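Students teach robot to tidy up, bedrooms unaffected

March 2020

The robotics club at Skandodden College has spent most of the winter getting a pair of robot arms to put computer mice away, a job its members freely admit they could do themselves before the kettle boils.

The project, named Trollent after a vote that went to 2 rounds, asks the arms to pick mice off a marble tabletop and sort them into bins by colour. Black ones are the easy part, according to club leader Taner Eren. Pink, white and lavender have led to raised voices.
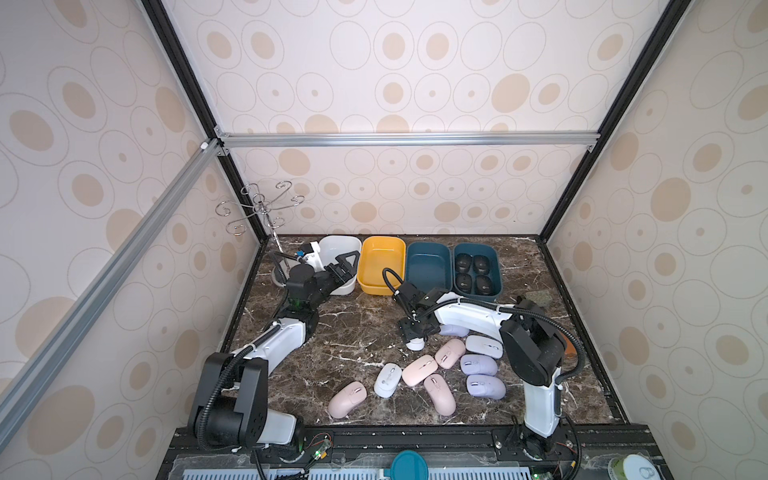
Eren's logbook now runs to 273 attempts, of which 112 are marked "good" and 8 are marked with a word the college has asked us not to print. "The left arm is the clever one," he said. "We try not to say so in front of the right."

Members take turns resetting the table between runs, so the humans have become very quick at spreading mice about. The wallpaper was chosen by the second-years – no appeal was allowed.

The club will show its work at the Pollard Cup in July, where last year's winner, a team from Hegde, folded a tea towel in nine minutes. Entry to the public is free, and there will be cake.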